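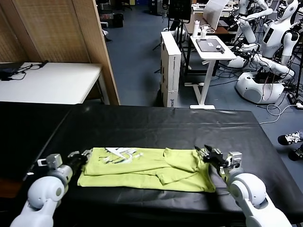 축구 유니폼 세탁 요령, 어디까지 믿을 것인가

읽는 시간 7분

동호회 축구를 하다 보면 빨래에 관한 조언을 경기 조언보다 더 많이 듣게 된다. 식초를 부어라, 냉동실에 넣어라, 소금물에 담가라, 섬유유연제는 절대 안 된다, 아니다 조금은 괜찮다. 나는 이런 말을 잘 안 믿는 편이다. 그래서 9월부터 우리 팀 빨래를 맡은 김에 하나씩 해 봤다. 실험이라고 부르기엔 허술하다. 세탁기는 집에서 쓰던 것이고 유니폼 상태도 제각각이었다. 그래도 남의 글을 옮겨 적은 요령보다는 쓸모가 있을 것 같아 적어 둔다.

먼저 냄새

냄새에 식초가 좋다는 글은 어디에나 있다. 헹굼 단계에 식초를 반 컵 넣으라고들 한다. 해 보니 덜 나는 것 같기도 했다. 그런데 같은 날 식초 없이 돌린 양말도 덜 났다. 차이가 있었다면 둘 다 경기 끝나고 바로 빨았다는 점이다. 그 뒤로 식초를 빼고 시간만 지켰는데 불평하는 사람이 없었다. 식초를 꼭 쓰고 싶다면 말리지는 않겠지만, 염소계 표백제와는 절대 섞지 말 것. 유독한 가스가 나온다. 이건 의심할 여지가 없는 이야기다.

가방 안에 하룻밤 묵힌 유니폼은 무엇을 넣어도 한 번에 해결되지 않았다. 당장 세탁기를 못 돌리면 가방에서 꺼내 욕실 봉에라도 걸어 둔다. 비닐봉지에 넣고 묶는 것이 제일 나쁘다. 집에 가는 동안만 쓰고 현관에서 푼다.

냉동실 요령은 권하지 않는다. 얼려도 세균이 다 죽지 않고, 땀과 피지는 그대로 남는다. 골키퍼 장갑을 넣어 둔 적이 있는데 다음 날 차가운 냄새가 났을 뿐이다. 가족에게도 미움을 샀다.

진흙과 잔디

진흙은 젖었을 때 문지르면 섬유 속으로 더 들어간다. 이 말만큼은 예전부터 들은 대로였다. 말려서 털고, 뒤집어서 안쪽에서 찬물을 흘려 보낸 다음 세탁기에 넣는다. 털 때는 집 밖에서 한다. 나는 베란다에서 했다가 배수구를 한 번 막았다.

잔디 물은 다르다. 마르기 전에 손을 대는 편이 낫다. 주방 세제를 조금 묻혀 손가락으로 눌러 주고 15분쯤 두었다가 미지근한 물로 헹군다. 치약으로 지운다는 사람도 있는데, 연마제 때문에 무릎 부분 원단이 뿌옇게 일어났다. 소독용 알코올은 효과가 조금 있었지만 색이 진한 옷은 안쪽 솔기에 먼저 시험해야 한다. 흰 스타킹의 잔디 물은 포기가 빠르다. 다음 주에 또 묻는다.

인조 잔디 구장에서 묻어 오는 검은 고무 알갱이는 세탁기에 넣기 전에 양말을 뒤집어 흔드는 수밖에 없다. 세탁기가 걸러 줄 거라고 믿지 말자. 우리 집에서는 다음 빨래의 수건에 붙어 나왔다.

번호와 이름이 갈라지는 문제

팀에서 제일 말이 많은 부분이다. 우리 팀은 두 해 전에 Jallow에서 유니폼을 맞췄는데, 3번과 12번 등번호가 먼저 들떴고 7번은 아직 멀쩡하다. 3번 주인은 원단 탓, 12번 주인은 업체 탓을 한다. 내가 물어본 바로는 둘 다 건조기를 썼고 7번은 빨랫줄에 널었다. 세 벌로 결론을 내리는 건 성급하지만, 열전사 인쇄가 열에 약하다는 건 굳이 우리 팀이 증명하지 않아도 된다.

그래서 지키는 것은 이 정도다.

- 뒤집어서 빤다. 지퍼 달린 트레이닝복과는 따로 돌린다.
- 물 온도는 30도. 더 뜨거우면 깨끗해진다는 말은 면 수건에나 맞다.
- 탈수는 약하게.
- 건조기는 쓰지 않는다. 급하면 선풍기 앞에 건다.
- 인쇄 위에 다리미를 직접 대지 않는다.

이미 들뜬 번호를 되살리는 법이라며 종이 포일을 대고 다리라는 글이 많다. 한 번은 붙는다. 우리 3번은 두 번 더 빨자 다시 떨어졌고, 그때는 가장자리가 말려 있었다. 원정 경기 전날 밤의 응급 처치로만 생각하면 된다.

섬유유연제

나는 이것도 과장이라고 생각했다. 기능성 원단의 땀 흡수를 망친다는데, 한 번 넣었다고 달라질까 싶었다. 한 번은 정말 모르겠다. 한 달쯤 계속 넣은 연습복은 물을 떨어뜨리면 스며들지 않고 방울이 굴렀다. 유연제 없이 서너 번 빨고 나서 조금 나아졌다. 향이 필요하면 옷장에 방향제를 두는 게 싸다.

스포츠 의류 전용 세제에 대해서는 아직 판단을 미룬다. Tovbridge 원정 때 상대 팀 총무 Yuxi Duan이 전용 세제를 한 병 주면서 일반 세제와는 비교도 안 된다고 했다. 다 써 보았지만 나는 구분하지 못했다. 일반 중성 세제를 표시량보다 적게 넣고 한 번 더 헹구는 쪽이 내 코에는 비슷했다. 세제를 많이 넣을수록 깨끗하다는 믿음이야말로 버려야 한다. 덜 헹궈진 세제가 남으면 땀과 섞여 오히려 냄새가 난다.

축구화

세탁기에 넣어도 된다는 영상을 믿고 넣은 팀원이 있다. 밑창 앞쪽이 벌어졌다. 끈과 깔창만 빼서 따로 빨고, 겉은 낡은 칫솔과 물로 닦는다. 속에는 신문지를 넣고 한두 시간 뒤에 한 번 갈아 준다. 난로나 차 앞 유리 밑에서 말리면 접착제가 약해진다. 신문지보다 쌀이 낫다는 말도 있던데, 쌀값을 생각하면 시험해 볼 마음이 안 든다.

개어서 보관하기

번호를 안쪽으로 접으면 인쇄면끼리 맞닿아 여름에 달라붙는다. 번호가 바깥으로 오게 접고 가운데에 얇은 종이를 한 장 끼운다. 돌돌 말아 넣으면 주름이 안 생긴다는 요령은 절반만 맞다. 몸통은 괜찮은데 깃이 눌린다. 시즌이 끝나면 옷걸이에 거는 편이 낫지만, 팀 전체 유니폼을 걸 공간이 있는 집이 얼마나 될까.

시즌 동안 내가 빤 옷은 양말까지 합쳐 126점이다. 그중 못 쓰게 된 건 치약을 바른 바지 한 벌과 짝을 잃은 양말들이다. Gremidgate 원정에서 돌아온 골키퍼 바지의 페인트 자국은 아직 못 지웠다. 라인 페인트에 식용유가 듣는다는 말이 있어 다음에 해 볼 생각인데, 기대는 크지 않다.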